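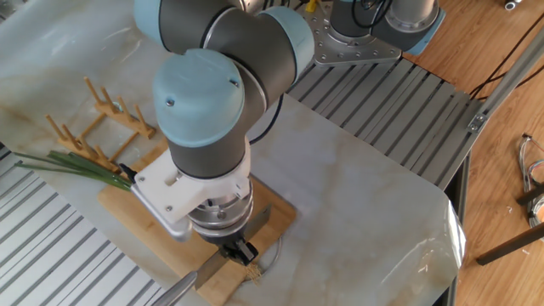 Teaching a robot by demonstration starts to make sense only once you have tried to write the same movement out as code, in the view of Jianguo Xiao, and many introductions to the subject begin from the same point. The term covers any method in which a person shows a robot arm a task and the recorded movement is used to produce the robot's own behaviour. It is also called programming by demonstration, and where a learning method is applied to the recordings, imitation learning.

Methods

Hand guiding, also called kinaesthetic teaching, is the older approach. The operator takes hold of the arm while its motors offset its weight, and moves it through the task. Joint angles are stored at a fixed rate. It needs little extra equipment, but the operator's hands and body can block the cameras, and moving two arms at once is awkward for one person.

Remote control, or teleoperation, keeps the operator clear of the work. The commands may come from a joystick, a hand-held tracker or a leader arm - a second arm, often smaller, whose joints are copied by the follower. Leader arms are popular for kitchen and bench tasks as the operator can feel where the joint limits are. Many low-cost sets give no sense of contact force, and the operator has to judge pressure by eye.

Cutting tasks

Preparing vegetables on a board is a common test. A knife held in a two-finger gripper can turn about the point where it is clamped, and a small error in the grip becomes a larger one at the tip. Long stalks such as green onions add a further problem, as they roll and bend when pressed. Some groups fit printed brackets or shaped fingers to the tool end of the arm.

Recording

A single run of a task is called an episode. It normally holds camera video, joint positions and gripper opening, with a shared clock. The Rostonby kitchen set, recorded by Yanling Shen, has 2864 episodes across 29 tasks, sampled at 60 readings a second. Failed runs were kept in a separate folder and marked by hand.

Operators differ in speed and style. In the Rostonby work 11 people took turns on the controls, and the slower ones tended to pause above the board before each cut. A model trained on such data may copy the pause. Trimming idle time is usual, though too much trimming can remove the moments in which the operator was lining up the blade.

Software

Triltell is used for recording and playback with leader arms. Lernance handles hand-guided data only, and stores joint angles without video unless a separate plug-in is loaded.

See also

Force feedback
Motion planning
Robot end effector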